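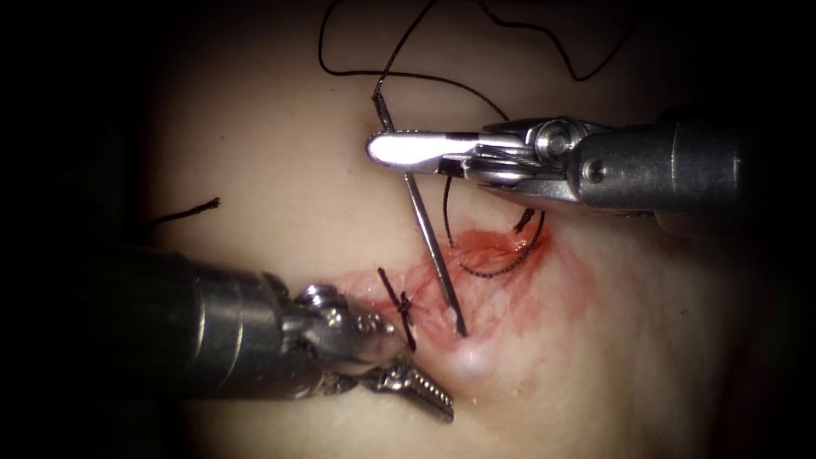
Needle driver and grasper at work on a tissue pad, with a tied knot to the left of the needle.

Report the phase, not the run

By Maya Hourani
June 17, 2023

Most papers and product sheets on autonomous suturing give one number, the share of runs that finished. I think that number should be retired from engineering use. It is fine for a slide. It tells a controls engineer almost nothing about which part of the stack to open on Monday's build, and it pushes teams toward the wrong fixes.

A single stitch is a chain of at least five control problems. The needle has to be grasped at a known angle. It has to be brought to the entry point. It has to be driven through along its own arc. It has to be picked up on the far side, and the slack has to be pulled through without dragging the tissue. Each phase has a different dominant error. Grasping is limited by needle pose estimation. Driving is limited by kinematic calibration and by how well the planner respects the curvature. Pull-through is limited by thread state, which most systems don't estimate at all.

When these are rolled into one success rate, a gain in one phase hides a loss in another. At Dronbridge we saw this in May. We changed the pose filter, the completion rate stayed flat, and the change was nearly reverted. Omid Asadi went back through 527 logged stitches and labeled the phase boundaries by hand. Failures at grasp had dropped sharply. Failures at pull-through had gone up by nearly the same amount, mostly because more runs were now living long enough to reach it. The filter was good. The metric could not say so.

The usual objection is labeling cost. Hand labels are slow, and two people will disagree on where driving ends and extraction begins. Both points are fair. But the controller already knows which state it is in, or it should. If the phases are explicit states in the executive, the boundary is a timestamp in the log and costs nothing. If the system is one learned policy from end to end, a small classifier over jaw state and tip velocity gets close enough. Ours was trained on 1504 segments and it is not a clever model. It misses mostly on regrasps, where the ground truth is arguable anyway.

A second objection is that end-to-end policies have no phases, so imposing them is a holdover from older planners. I don't accept this. The task has phases whether or not the software represents them. A needle that is in tissue constrains the arm in a way that a needle in free air does not. Any evaluation that treats those two conditions as the same is averaging over different mechanics.
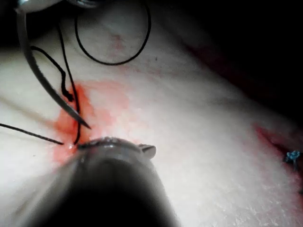

Thread is where the argument matters most. A needle is a rigid body with a known shape, and six numbers describe where it is. Suture has no such description. It loops, crosses itself, goes under the surface and comes back out, and black thread against a dark instrument shaft has very little contrast. Old cut ends left on a pad look the same to a segmentation network as the live strand. Our first thread tracker, built on the Parsa toolkit, would happily join a loose scrap to the working length and hand the planner a curve that did not exist.

The common response is to ignore thread and pull in a fixed direction for a fixed distance. This works often enough to keep the completion rate respectable, and so it survives. Under a per-phase report it would show up at once as an open-loop motion sitting between two closed-loop ones. I would expect most groups to find their worst numbers there.

Viewpoint is the other thing that a single score covers up. A fixed camera gives the planner a stable frame and sees both instruments. It loses the contact point whenever a wrist passes in front. A wrist camera sees contact closely, but its own jaw fills part of the view, and every calibration error in the arm moves the image. The two fail in different phases. Kolar's group dropped their wrist view on the grounds that it added nothing overall. I would want the breakdown before agreeing – a sensor that helps in one phase and hurts in another will average out to nothing.

So, what to publish. For each phase: attempts, failures, and the state of the system at failure. Count attempts as entries into that phase, so that early failures don't flatter the later ones. List retries separately. Folding a third-try grasp into a plain success is the most common way these tables mislead. Give the control rate and the perception latency per phase too, as they are rarely constant. Our own perception latency goes from 50 milliseconds during approach to 900 when the thread tracker has to restart, and for months that second figure appeared in no report we wrote.

We have put our log schema into Flivent, with the phase field required. A run without it will not load.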